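Shared kitchen, Perron building, ground floor. November round. Done Friday, started 7.40 before the first kettle, finished rather later than planned. Inspected by Gaétan Fortin. Copy to Hadiza Effiong, who has asked me to keep the comments short.

Key: **OK** = fine. **FIX** = not fine. **AGAIN** = not fine last month either.

## 1. Ways in and out

- [x] Main door closes by itself. **OK.** It closes with some force. Mind your heels.
- [x] Fire exit clear on the inside. **OK**
- [ ] Fire exit clear on the outside. **AGAIN.** Two bicycles and a pallet from Helham. The bicycles were moved when I asked. The pallet has no owner, according to everyone I asked.
- [x] Exit sign lit. **OK**
- [ ] Floor free of trip hazards. **FIX.** The mat by the sink has curled at one corner. Tape is not a repair, particularly the tape already on it.

## 2. Fire

- [x] Extinguisher in place, pin in, needle in the green. **OK.** Tag number 3693.
- [ ] Fire blanket in place. **FIX.** The holder is in place. The blanket was found in the cupboard under the sink, folded beautifully, holding up a stack of baking trays. It is back on the wall.
- [x] Heat alarm tested. **OK.** Apologies to the Flastum team, whose meeting is on the other side of that wall.
- [ ] Nothing stored on top of the hob. **AGAIN.** A bread bin. The hob was off. I would still like the bread bin to live somewhere else.
- [x] Extractor filter cleaned. **OK.** Somebody has done this properly and not signed for it. Please sign for it, so that I can be nice about you by name.

## 3. Electrics

- [x] Kettle lead and plug. **OK**
- [ ] Toaster crumb tray emptied. **FIX.** Emptied by me. There was enough in there for a modest treacle tart.
- [ ] Extension leads. **FIX.** One is plugged into another. I have separated them, and they are not to be reunited.
- [x] Test sticker on microwave in date. **OK.** Sticker 3451.
- [ ] Rice cooker tested. **AGAIN.** No sticker. Out of use until Farasside send their tester, who was due last month and may yet surprise us.

## 4. Tables, cloths and the wall behind

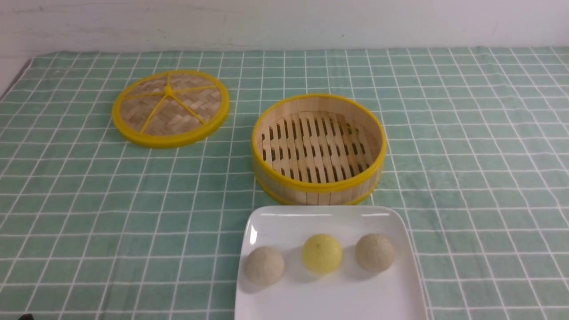
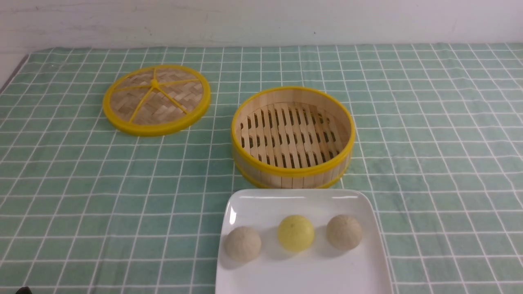
The weekly wipe-down sheet has been initialled all the way to the end of the month, and we are not at the end of the month. I admire the planning, but initials go on after the wiping. Walls count as part of the job, and the smudges and little dark specks on the white one behind the checked cloth should get a damp sponge and washing-up liquid before anyone asks me for a tin of paint. Cloths are to be changed every week and whenever something is spilt on them.

- [ ] Walls wiped behind tables. **FIX.** See above.
- [ ] Cloths lie flat. **FIX.** Wrinkles are a small matter until you put a full bowl of soup on one. Pull it straight first.
- [x] No cloth hanging low enough to catch a foot. **OK**
- [x] Table legs steady. **OK.** The beer mat under the short one has been promoted to permanent fixture.

## 5. Steam, hot water and burns

- [x] Hot tap warning label readable. **OK**
- [ ] Oven gloves, two, without holes. **FIX.** Two, with holes. New pair requested.
- [x] Pan handles tight. **OK**
- [ ] First aid box stocked. **FIX.** Burn gel missing, 40 plasters present. We are well prepared for paper cuts.
- [ ] Notice about lifting lids away from your face. **AGAIN.** Fell behind the fridge before the last round and remains there. I can see one corner of it.

## 6. Fridge

- [x] Temperature. **OK.** 3 degrees on the door dial.
- [ ] Everything labelled and dated. **AGAIN.** A tub marked "DO NOT", with no further instruction. I did not.
- [x] Raw meat on the bottom shelf. **OK**
- [x] Door seal. **OK**

## To do before the next round

Hadiza: burn gel, oven gloves, a call to Farasside.
Gaétan: notice out from behind the fridge, new mat.
Flastum: claim or disown the tub.
Whoever owns the pallet: you know who you are, even if I don't.

Signed, G. Fortin. Extra comments may be written on the back. Last month's drawing of me was a fair likeness, but please use the space for comments.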